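十一月的这封信拖了一阵才发，先给催过我的几位赔个不是。拖的原因很简单，我一直想等413号批次有个结果再动笔，结果它比我慢多了。现在总算能讲了！

老读者知道，我们 Mosau 每年入冬都要做一款深色的、喝起来不累人的英式苦啤。去年做的那版偏甜，我自己喝到第二杯就想换别的，有几位嘴上没说，杯底剩的那一口我可都看见了。今年开春我就在本子上写了一句"冬天那款，干一点，再干一点"，下面画了两道线。后来本子泡过一次水，字糊了，线还在。

413号就是照着这句话来的。底子用的还是浅色麦芽，加一点结晶麦芽给颜色，再加一点点烘烤大麦，量少到下料的时候我总怀疑自己是不是忘了放。换掉的是中间那块，以前用的饼干味麦芽今年换成了 Pramari。这款麦芽我夏天才第一次拿到样品，嚼起来像烤过头的吐司边，还带一点核桃皮的涩。我抓了一把站在后门口嚼完了，又抓了一把，当场就订了货。（订货之后才想起来问价钱，这个毛病改不掉了。）

糖化温度我压得比去年低，想让酵母多吃掉一些糖，收口干净点。苦度定在38，按我们自己的算法算出来的，跟你们在别家酒标上看见的数字未必能直接比，每家算酒花利用率的办法都不太一样，我见过两个酿酒师为这个吵了一整顿饭，菜都凉了。我只能说，38放在这款酒身上，苦味是从舌根慢慢上来的，咽下去以后还留一会儿，然后你就想吃点咸的东西。

酒花没什么花样，老老实实的英国品种，泥土味、一点木头味、一点橘子果酱。我知道这几年大家喝惯了那种一开罐满屋子芒果的，我也喝，夏天喝得还不少。可是冬天晚上坐下来聊天的时候，我不想每喝一口都被酒打断。这个话我跟店里几个年轻人讲过，他们点头点得很敷衍，没关系，等他们到三十五岁再说。

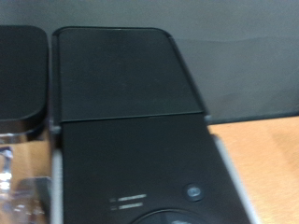
煮沸那天出了点小状况。回旋沉淀之后往换热器走的时候流速慢得吓人，我蹲在泵旁边听了半天，最后发现是滤网让酒花渣糊住了。拆、冲、装回去，前后耽误了45分钟。麦汁在高温下多待这么一会儿，苦度会再往上爬一点，香气会掉一点。我当时心里是很烦的，觉得这批要毁在一张滤网上。后来尝发酵完的酒，香气确实比我预想的收敛，可是跟 Pramari 那股烤面包味配在一起，倒也挺服帖。我不打算把这45分钟写进配方，下次还是会提前把滤网冲干净，但这次的样子我认了。

然后是熟成。按老习惯放两周就可以装桶，我这次放了20天。多出来那几天全是我自己在较劲，每天早上接一小杯，闻一闻，写一行字，再把杯子放回去。第一周的笔记全是"青苹果"，后面几天是"青苹果？"，带问号，再往后就没有苹果了，只写了"面包"。能写"面包"的那天我特别高兴，给自己煎了两个蛋。

## 今年最大的变动：手泵

好，重点来了，我憋到这里才说已经很不容易。

这款酒今年有一部分会装进小木……对不起，不是木桶，是不锈钢的小酒桶，在桶里二次发酵，不打二氧化碳，用手泵一下一下拉出来。我们吧台最左边那个盖了好久布的东西，就是新装的 Jarkex 手泵！布我已经拿掉了，手柄也擦过了，有两位常客趁我转身偷偷拉过，听那个空响我就知道。

为什么折腾这个？因为我一直觉得冬天的苦啤从普通酒头里出来太凉、气太足了，那么多气泡往舌头上一扎，麦芽的味道就退到后面去了。手泵出来的酒温度高一些，气很柔，泡沫细细的一层，入口像在喝一件旧毛衣（我太太说这个比喻让人完全没有食欲，我保留意见）。第一次喝的人多半会皱眉头，觉得酒没气、不够冰。请给它半杯的时间。半杯之后你还是不喜欢，我给你换成酒头版本，不收差价，也不摆脸色。

教我伺候这种桶的人是 Didier Barbier。他来我们这儿待过几天，别的没多讲，就反反复复盯着我三件事：桶放稳了就别再碰，开塞的时间要记在桶身上，酒窖的门要关。我头一回开塞的时候性子急，木塞敲得太狠，酒喷了我一脸，连眼镜带围裙全是泡。他站在一边把毛巾递过来，什么也没说，第二天早上我发现桶上多了一张纸条，写着一个字："慢"。那张纸条现在还贴着，边都卷起来了。

顺便讲讲开塞这件事，因为上次试饮会上问的人不少。桶里的酒是活的，酵母还在干活，会积压力。桶躺好以后先让沉淀落下去，然后往上面那个大塞子里敲一根透气的软塞，让多余的气慢慢跑掉。软塞会冒泡，擦掉，又冒，再擦掉。等它冒得懒洋洋的时候换一根硬塞，把剩下那点气关在里面，这时候酒就快能喝了。换早了，杯子里全是泡，拉半天都是泡；换晚了，酒就塌了，平得像隔夜茶。什么时候换？看泡、听声、尝一口，没有别的办法。我试了几桶，有一桶换晚了，那一桶最后拿去炖牛肉了，牛肉很好吃。

澄清也要讲一句。这种桶的酒应该是清亮的，我们加了一点澄清剂，会帮着把酵母拖到桶底。吃素的朋友请注意：今年这批用的是鱼胶，酒头版本没有加，你们可以放心点酒头。明年我想试试海藻类的，看看沉得快不快，先不打包票。

还有一个躲不掉的麻烦，就是开了桶就得赶紧喝。每拉一杯酒出来，就有一点空气进去，头一天最鲜，第二天最圆，第三天开始有一点点葡萄酒似的味道，再往后就别卖了。所以我们不会天天有，周四下午开桶，卖完为止。卖不完也就到周末，剩下的我处理，不会留到下一周。我知道肯定有人要问能不能预留，不能，先到先喝，我自己的亲弟弟来晚了也喝酒头的。

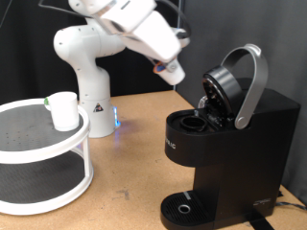 *单杯咖啡机旁的白色机械臂，夹爪里是一枚白色胶囊状的小东西*

## 杯子和下酒的

杯子我们换了。以前不管什么酒都用同一种直筒杯，这次给手泵单独配了带一圈鼓肚子的品脱杯，叠起来不会卡住，手湿的时候也拿得稳。倒酒的人会把酒嘴伸到杯底往上提，所以杯壁外面难免会沾一点，我们会擦，擦得不够干净你就把杯子推回来。

泡沫要留多少，这事能吵一晚上。北边的喝法是酒嘴上加一个小花洒头，泡沫又厚又密；南边的喝法是不加，泡沫薄薄一层，酒倒得满满的。我们的 Jarkex 两种都能装，我试下来觉得413号不加花洒头更好，烘烤大麦那点苦味被厚泡沫一盖，喝着会发糊。但是你要是就爱厚泡沫，跟吧台讲一声，拧上去也就一会儿工夫。高峰时间别讲，求求了，那会儿大家手都不够用。

下酒的东西跟着改了一点。盐水毛豆还在，新加了一道烤芝士土司，芝士先用这款苦啤煮化，加芥末，再加几滴伍斯特酱，抹在厚片面包上送进烤箱，边上一圈要烤到发黑才对味。厨房第一次做的时候酒放多了，芝士汪成一摊，流得烤盘上到处都是，刮下来那层脆皮反而让大家抢光了，于是现在脆皮也单独卖，一小碟，有就有，没有就没有。

另外腌蛋回来了。去年问腌蛋的人比问酒的人还多，我心里有点不是滋味，但还是腌了。今年的卤水里用了麦芽醋，配手泵的酒一口酸一口苦，我觉得是整张菜单上最搭的一样。嫌酸的可以让他们切开撒点白胡椒。

## 在别处也能喝到

一部分桶会送去 Sugawara。他们家地方小，吧台也矮，坐下来膝盖会顶着木板，可是酒窖温度管得比我们还稳，我去看过，羡慕得不行，站在里面不肯出来。他们那边也是手泵，开桶的日子由他们自己定，我这里说了不算，去之前最好先问一声。

我去送第一只桶的时候在那儿喝了一杯，坐在靠墙的位置上，谁也没认出我来，隔壁两个人正好在喝我们的酒，一个说有点像凉了的麦茶，另一个说那你给我。我低着头喝完了自己那杯，没吭声。麦茶这个说法我想了一路，觉得也不算错，烤过的谷物嘛。下次再有人这么讲，我打算当好话听。

路上还学到一件事：小桶不能躺着运。我第一趟把桶横在后座上，拐弯的时候它就滚，到了地方沉淀全晃起来了，在他们酒窖里多躺了两天才清。第二趟我给它绑了安全带，立着绑的，等红灯的时候旁边车里的小孩一直看。 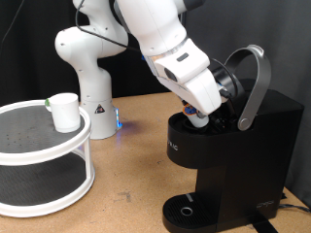

Nanami Hayashi 来信说，她在家也想试试这种喝法，可是没有手泵，也没有酒窖，问瓶装的苦啤放到多少度喝才对，还问倒的时候瓶底那层酵母要不要一起倒进去。她还说上回在我们这儿买的两瓶，她一瓶冰得很透，一瓶忘在阳台上，反而是阳台那瓶好喝，她怀疑是自己舌头出了问题。

舌头没问题，阳台那瓶就是对的！家里最省事的办法：瓶子从冰箱里拿出来，立在桌上，你去洗菜也好、吹头发也好，回来再开。摸上去还是凉的、但是不冻手，就可以了。我不太建议买酒用温度计（我有三支，全都不准，彼此还不一致）。冬天阳台是个好地方，只要别结冰、别晒太阳，棕瓶也怕晒，晒过的酒会有一股很难形容的臭味，形容出来你们就不吃晚饭了，我不写。

至于瓶底那层，倒也行，不倒也行。我自己是不倒的，这款酒我喜欢清的，倒的时候一口气慢慢倒完，中间别把瓶子立回来，一立回来底下就翻起来了，最后留一指宽在瓶里。那一指宽有人拿去和面，我试过一次，面包发得不怎么样，味道倒是挺香。肠胃敏感的朋友还是别喝那层，第二天会比较忙。

想在家里模仿手泵那种柔柔的气，也有个土办法：准备两只大杯子，把酒从高一点的地方倒进第一只，让它起一大堆泡，等泡落下去，再倒进第二只。这么一来一回，气就散掉不少，泡沫会变细。样子有点像在拉奶茶，第一次请在水槽上方操作，我家餐桌可以作证。

也有人写信说去年的甜版本其实挺好，问还会不会做。嗯，短期不会，但是我留了配方，要是今年这款你们喝完都说太干，我就老老实实往回调一点。意见直接写在杯垫背面给吧台就行，我每周收一次，去年最狠的一张写的是"像糖水泡过的木头"，我把它夹在本子里了，就夹在画了两道线的那一页。

剩下几件零碎的。瓶装版还在等标签，印厂把颜色印得偏红，我让他们重来了，所以会比生啤晚一些上架。旧的直筒杯有人想要可以拿走，在门口的箱子里，自己包好，别摔着。酒窖门口那盏灯换过了，去洗手间不用再摸黑。还有，十一月晚上风大，后院的长凳我搬进来了几条，想坐外面的自己带件厚衣服，毯子去年借出去的还没都回来，谁家沙发上有一条灰格子的，麻烦下次顺手带给我。

周四下午见，桶我会提前开好，慢慢开。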